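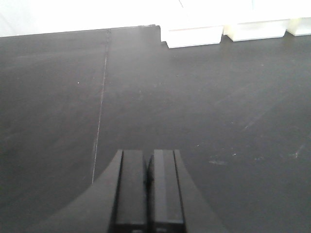 Toom parallel gripper: please read before you book it

Updated 22 Jan 2022

The Toom is our little black two-finger gripper, and it's still the one I'd pick for small, fiddly things. It goes on the end of the arm with a wrist camera behind it, so you get a view straight down the fingers while you work. Lovely bit of kit, and I've been fond of it from the first day. But we've had a proper fault with it, and if you're used to trusting it with your hands nearby I'd like you to stop doing that for now.

What happened was this. In November I was running a slow pick at the bench in Vestness and pressed the stop button with the fingers open. The arm stopped. The fingers stayed put as well, so I reached in to straighten the part, and then they shut! I got a pinched fingertip and a fright, nothing worse. Chun-hung Poon was at the keyboard and hadn't touched a thing. We looked at the log together and there was the close command, sent before the stop, held in the gripper's own controller and carried out 15 seconds later when the controller woke up again.

So the stop button stops the arm. It does not clear whatever the gripper has been told to do next, and a closed Toom squeezes at 40 newtons on the factory setting.
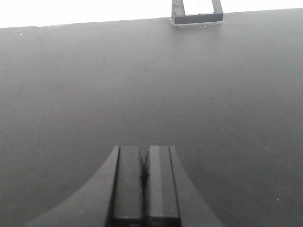 Handling and Gripping Group, Plunonville Technical School

Where we've got to

I rang the makers in Trernbridge and they were very decent about it. They asked for the log and our wiring sketch, and they've sent a new version of the controller software that is meant to empty the queue on a stop. Saadet Akyol has put it on the spare unit. We're still testing that one, so please don't swap the two over because the spare looks newer (I know it does, it's had less use).

The unit you can book still has the old software, and these are the rules for it:

Press stop, then switch off the gripper supply at the grey box. Both, every time.
Wait for the light on the box to go out before your hand goes anywhere near the fingers.
Keep the grip force at 5 newtons unless you've talked to me first.
Nothing heavier than 275 grams, and nothing with a sharp edge facing you.
If the fingers move when they shouldn't, leave the power off and save the log. Don't try to make it happen again!

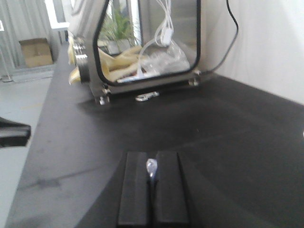
Small and delicate parts are where a late close worries me most, because that's when people want to lean in and nudge something by hand. Take a ring set upright in the slit of a black foam block. Only the top of the band is showing, and the pear-shaped stone leans a bit to the left, so of course you want to tip it straight with a finger. Please don't, not with the supply on. Drive the arm well clear, switch off, fix it, then start again from your first position. It's slow and I grumble about it too.

What comes with a booking

The gripper with its wrist camera, the supply box, the short cable and a printed copy of the rules. The long cable is out of use until I've checked its plug. Spare finger pads are in the drawer under the bench, and do tell me if you take the last pair (somebody did, and I lost a whole morning over it).

If you had a booking that needed more force than I'm now allowing, write to me or to Saadet and we'll find you another slot once the spare has passed. Chun-hung has the log reader on his laptop and is happy to show you how to spot a held command.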